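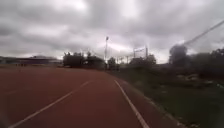 3. Toma de demostraciones en la pista

Para que Waker aprendiera a seguir una calle de atletismo hacía falta que alguien lo condujera antes por ella, con mando y con paciencia. Del mando se encargó Marnova; de la paciencia, nosotros, en turnos. El método es el que se propuso en la memoria de febrero: teleoperar el vehículo, guardar a la vez lo que ve la cámara y lo que ordena el operador, y entrenar con esas parejas una red que prediga el giro.

Elegimos la pista por sus líneas blancas, que sobre el suelo rojizo se distinguen bien incluso con el cielo cubierto. La luz plana nos vino de maravilla: sin sombras marcadas en el suelo, la red tenía una excusa menos. A la derecha quedan el bordillo y la hierba, que en el plan figuraban como «zona de exclusión» y en la práctica como destino frecuente.

3.1 Protocolo

Se grabaron 18 recorridos, con 5 operadores que se turnaban al mando. Cada recorrido empezaba con el vehículo entre las dos líneas de la calle y terminaba al completar el tramo o al pisar el bordillo, lo que ocurriera antes. Tras descartar las grabaciones con cortes de señal quedaron 884 segundos útiles – una cifra que en la propuesta inicial tenía bastante mejor aspecto.

3.2 Lo que enseñamos sin querer

El primer modelo zigzagueaba. Revisamos el código durante dos tardes antes de mirar las demostraciones, y allí estaba el zigzag, ejecutado por nosotros con toda naturalidad. El mando tiene poca resolución cerca del centro y todos corregíamos de más. La red había aprendido exactamente lo que le dimos.

Cambiamos dos cosas: un filtro suave sobre la orden de giro y 10 recorridos adicionales en los que el operador dejaba que el vehículo se desviara y lo devolvía al centro. Solo se grababa la vuelta. Con los datos anteriores el modelo no sabía qué hacer lejos del centro y optaba por seguir recto, con mucha seguridad, hacia la hierba.

3.3 Pendiente

Falta repetir las tomas con sol y en la calle contigua. También hay que fijar mejor el soporte de la cámara, que vibra a partir de cierta velocidad y emborrona el suelo más cercano.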